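Clotetti glass handling cell: grip loss stoppage, frequently asked questions

Last updated in January. Applies to the Clotetti cell and to any cell running Noven motion software with the inside grip option turned on.

What happened?

The cell was moving drinking glasses and jugs from the table to the rack as part of a long repeat run. Partway through, the arm lost its hold on a glass during a lift. The software did not register the loss. The arm carried on to the rack with nothing in its fingers, went through the release, came back and started the next pick. The glass had landed on its side and rolled into the path of the return move, where the tool struck it and it broke.

The operator on shift pressed the emergency stop. The arm stopped as it should and nobody was hurt.

Was it a robot fault?

No. The arm followed the path it was given, and the joint logs show no position error before the stop. The fault was in how the grip was checked after the fingers opened inside the glass.

What is an inside grip?

There are two ways to hold a cup or tumbler with parallel fingers. In an outside grip the fingers close on the wall from both sides. In an inside grip they go into the mouth while close together, then move apart until they press on the inner wall. We use the inside grip when the outside of the item has to stay clear, for example when it is going between two prongs of a rack. 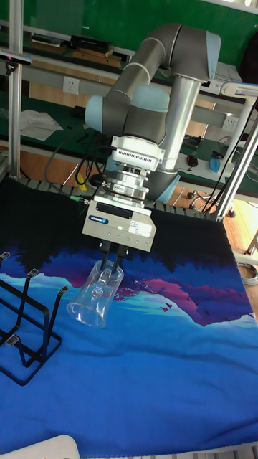
The inside grip has less margin than the outside one. The fingers touch a curved surface at two narrow strips, and the force has to be kept low enough not to crack the wall. If the item tilts after the lift, the load moves to the ends of the fingers and the hold gets weaker. A small tilt is normal and the rack move allows for it. A tilt that keeps growing during the move is not, and the old software had no way of telling one from the other.

Why did the software not notice the glass had gone?

The check was made once, straight after the fingers had moved apart. The software read the finger position, compared it with the expected width and set a flag called "part held". That flag stayed set until the release command. Nothing looked at the finger position again in between.

When the glass slipped, the fingers travelled a little further apart and reached the end of their allowed stroke. The gripper reported this change correctly. Noven received the message and wrote it to the log, but at a level that does not stop the cell.

How often did it happen?

The run was planned for 200 cycles. The breakage was in cycle 55. When we went back through the log we found the same message five times in earlier cycles. On each of those the item had slipped just above the cloth at the start of the lift and had come to rest clear of the arm, so the cell carried on and the miss was put down to a bad pick.

Those earlier messages should have been read at the time. They were not, because the daily check only covered entries marked as errors, and these were marked as information.

What has been changed in the software?

The finger position is now read all the way through the move. If it leaves the expected range at any point between grip and release, the arm slows, stops and holds its position. The message level has been raised to a stopping fault. The part held flag is cleared at the same moment, and the cycle cannot go on until an operator has acknowledged it at the panel.

The change is in Noven release 13. Cells on an earlier release must not use the inside grip for glass. Plastic items may still be run on the earlier release, provided the speed limit described further down is in force.

Does the force sensor at the wrist not catch this?

It could have, and on this cell it was not set up to. The sensor was being used for contact on the way down, so that the arm would stop if the fingers touched the rim. Once the lift began its reading was ignored.

A tumbler is light compared with the tool hanging above it. At full speed the signal from the tool's own movement is larger than the signal from losing the glass. We tried a weight check during the move and had too many false stops. A weight check with the arm at rest works well, and there is now a short pause after each lift for that purpose.

Are jugs affected as well as glasses?

Yes, but in a different way. We stopped jug handling at the same time and restarted it later, once the approach had been changed.

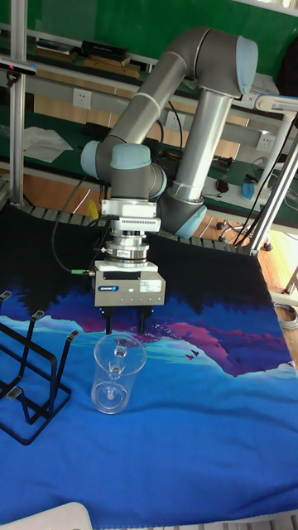 Jug picks had their own near miss in the same log, which came to light during the review. The software treated every item as round, with no preferred direction, and picked whichever wrist angle gave the shortest move. That is fine for a tumbler. With a measuring jug that has a handle on one side, the angle matters, because the wall is stiffer near the handle and the weight is off to that side. The fingers should come down open over the rim and straight, and the line between them should be set from the handle position. Where the handle cannot be found, the pick is now refused and the item is left for the operator to turn.

Jugs are also picked by the wall from now on and no longer from the inside. The wide mouth needs a long finger stroke, which leaves too little travel for the position check to be of any use.

Why was the item standing on cloth?

The cloth stops glass from sliding on the table top and softens a short drop. It did help in the five earlier slips, none of which broke anything. It also has a drawback we had not thought about. Wrinkles can leave a glass standing at a slight lean, and a leaning glass is more likely to be gripped off centre.

The cloth stays. It must be pulled flat before each run and checked again at every stop. Do not reach in to straighten it while the cell is live.

What should I do if the cell stops with a grip loss fault?

1. Leave the guard door shut and look at where the item is.
2. Press hold on the panel and wait for the lamp to go steady.
3. If the item is still in the fingers, do not send the release command. Move the arm down in jog mode at the lowest speed until the item is resting on the cloth, then release.
4. If the item has fallen, switch to manual, take the key out and open the door.
5. Remove the item by hand, even if it looks undamaged. Put it in the reject box.
6. Check the cloth and the rack for chips before closing the door.
7. Acknowledge the fault and enter the cycle number on the sheet.

Why does a dropped item have to be thrown away if it is not broken?

A glass that has been dropped can carry a crack that does not show. It may then fail under the finger pressure on the next pick, while it is over the rack. The cost of a glass is small and the cost of clearing splinters out of the gripper is not.

How do I clean up broken glass in the cell?

Use the vacuum kept with the cell and wear cut-resistant gloves and eye protection. Take the cloth off by folding the corners in, so that pieces stay inside it, and bag it. Do not shake it out and do not put it back. Wipe the fingers with a damp disposable cloth and look along the gap where they enter the gripper body. If they do not move freely by hand command afterwards, leave the cell locked off and call Degefa.

Do not use compressed air anywhere in the cell. It was used after this breakage, and small splinters were found later well outside the guarded area.

Can I keep running if I slow the arm down?

Only on plastic, and only on releases before 13 as a stopgap. The limit for this is set in the cell file and is locked. Slowing the arm makes a slip less likely but does nothing to detect one.

Do the rack positions need to be taught again?

If the tool struck anything, yes. Run the position check against the rack first. The rack is light and can be nudged by a falling item without anyone seeing it move. Several operators have asked whether it should be bolted down. We have decided against this for the time being – a rack that gives a little is better than one that does not if the arm comes down in the wrong place.

Who looks after what?

Zumomden owns the cell and its risk assessment. Noven supplies the motion software and the updates to it. Degefa services the gripper and changes the fingers. Questions about the work instruction should go to Zumomden first, whichever part they concern.

Has the risk assessment been revised?

Yes. Loss of grip was already listed, with the guard given as the protection, and that still holds for people standing outside. What was missing was the person who goes in afterwards to clear up. Clearing broken glass is now a separate entry with its own instruction, and operators need to have signed for it before they run glass on this cell.

Is anything still open?

Two points. The log viewer still hides information messages by default, and Noven has been asked to change this. Until then, tick the box marked "all levels" when doing the daily check. We also do not yet have a good wear limit for the fingers. They are being checked by eye at the start of each shift, and Degefa is to propose a measured limit after the next service visit.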